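3.2 視聴時間の測定方法

本研究では、テレビ放送と動画配信の視聴時間を同一の尺度で比較するため、日記式調査と機器ログを併用した。日記式調査だけでは配信の短時間視聴が抜け落ちやすく、機器ログだけでは誰が見ていたのかが分からない。先行研究の多くはどちらか一方に依存しており、両者の数値が食い違う理由は十分に検討されてこなかった。Jeon(以下、第一著者 Ju-won Jeon の予備調査を指す)では、同じ世帯の同じ週について二つの方法を適用したところ、放送の視聴時間は日記のほうが長く、配信の視聴時間はログのほうが長いという傾向が得られた。本節の手続きはこの予備調査をもとに組み立てたものである。

対象は、Plerkar 地区と Irkow 地区に居住する世帯から抽出した。有効回答は1,074世帯である。両地区を選んだのは、固定回線の普及状況が近く、受信できる放送局の構成も同じであるためで、地区間の差を供給側の条件に帰する必要が小さい。世帯の構成員のうち、調査への回答を求めたのは15歳以上の者とした。単身世帯と複数人世帯では受像機の使い方が大きく異なるため、以下の集計では原則として両者を分けて示す。

日記票は1日を15分単位に区切った様式で、放送、録画再生、有料配信、無料動画の四区分から該当するものを記入する。二つ以上を同時に視聴していた場合は、主として注意を向けていたものに丸を付け、もう一方には三角を付けるよう依頼した。記入期間は連続する14日間とし、開始日は世帯ごとにずらした。特定の番組や大型のスポーツ中継が全世帯の同じ記入日に重なることを避けるための措置である。

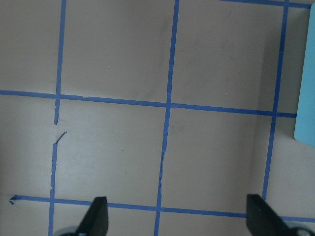
図3

記入漏れの扱いは次のとおりである。1日のうち二区間までの空白は前後の区分で補完し、それを超える空白がある日は集計から除いた。除外日が期間の半分を超えた世帯は分析対象に含めていない。先に示した有効回答数は、この除外を行った後の値である。補完の有無によって平均視聴時間がどの程度変わるかを確認したが、放送、配信のいずれについても結論を左右する差は認められなかった。

機器ログの取得には、家庭内の受像機に接続する小型の記録装置 Geum を用いた。Geum は入力の切り替えと電源の状態を記録するが、画面の内容や音声は記録しない。したがって、配信サービスを起動したまま席を離れた時間も視聴として残る。この過大計上を抑えるため、操作のないまま50分を超えて続いた配信の区間は、超過分を視聴時間から差し引いた。放送については同じ処理を行っていない。放送では長時間にわたり操作をしないことが通常の視聴形態に含まれるためであり、この非対称な扱いが結果に及ぼす影響は5.1節で論じる。

携帯端末での視聴は Geum では捕捉できない。この部分は日記票の記録のみに基づいて推計し、受像機での視聴とは別の列に示した。携帯端末の視聴は移動中や就寝前に集中するため、15分単位の様式では実際より短く、あるいは長く記入されるおそれがある。予備調査の自由記述にも、短い動画を何本か見た時間をどの区間に書けばよいか迷ったという回答が複数あった。本調査では記入要領に例を追加したが、誤差が解消されたとは考えていない。

3.3 在宅時間の区分

在宅時間は、日記票の余白に設けた欄に外出と帰宅の時刻を記入してもらう形で把握した。この欄の記入率は複数人世帯でやや低く、とくに高校生の回答に空白が目立った。時刻の記入がない日については、在宅時間を用いる分析からのみ除き、視聴時間の集計には残している。

在宅時間が延びた場合に放送の視聴が増えるのか、配信の視聴が増えるのかは、本稿の中心的な問いである。そこで各回答者について、期間中の在宅時間の中央値を求め、これを上回る日と下回る日に分けた。個人の中での比較であるため、年齢や職業による在宅時間の違いは分析に直接入り込まない。一方で、体調不良による在宅と休日の在宅は区別できない。前者では放送をつけたままにする傾向が強いことが考えられるが、本調査の設計ではこれを確かめられなかった。

年齢層は四つに分けた。最も高い層は70歳以上である。この層では有料配信の契約率が低く、配信視聴時間の分布が著しく偏るため、平均値に加えて中央値と四分位範囲を併記した。契約はしているものの期間中に一度も利用しなかった世帯は、契約世帯として数えたうえで視聴時間をゼロとした。

比較のため、Jorkelberg で10月に実施された同様式の調査の集計値を4.2節で参照する。同調査は記録装置を用いておらず、比較できるのは日記票に基づく値に限られる。また、録画再生と放送を一つの区分にまとめているため、本調査の側でも両者を合算した値を別に算出し、対応する表に示した。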